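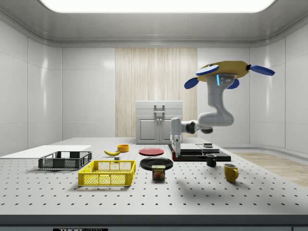 Candle spell calls for 13 nights. I missed night six. Start over?

Posted by Mahmoud Benjelloun

I'm doing a road-opening candle, the kind you burn a bit of each evening at the same hour. Night six I fell asleep on the couch with my shoes on. The candle is a Pedero seven-inch, green, dressed with bay oil, and there's plenty left. Do I carry on or go back to night one? It wasn't a cheap candle.

Qusai Tarawneh

Carry on. Burn a double portion tonight, say what you missed and why, and keep the count going. My teacher in Beltbridge only made us restart if the flame had been blown out in a temper, and she was strict about everything else, including parking. If it bugs you, add a night at the end. Trim the wick first, bay oil makes them smoke.

greenwick72

start over. always. thats the rule

Shukla

Depends where you got the working. Some books give you until the next sunset, some say the whole thing is void and you owe the spirits an apology and a new candle. The second kind of book is often sold by people who sell candles. I'd keep going, and put an alarm on your phone for 30 minutes before. 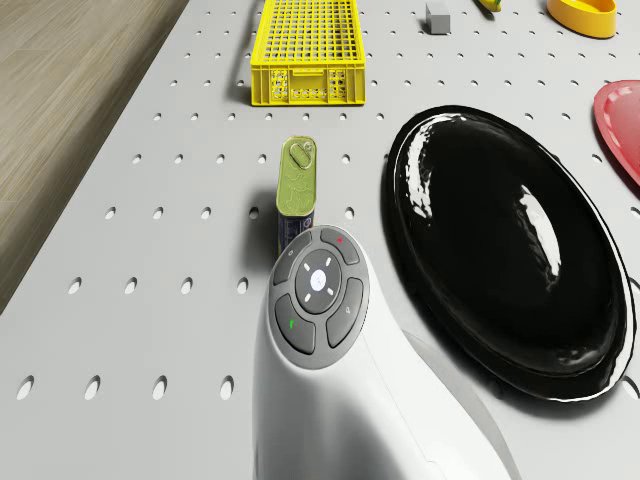 Yellow crate, upper center.

Comments

Mahmoud Benjelloun: Did the double portion. Dripped on the good tablecloth, so I suppose something was accepted.

greenwick72: you should of started over

Qusai Tarawneh: Brown paper and a warm iron for the wax.

Related

Can I reuse a jar from a finished candle?
Grirura incense cones, why so much ash?
Best moon for a January house cleansing
Bay oil or bay leaf?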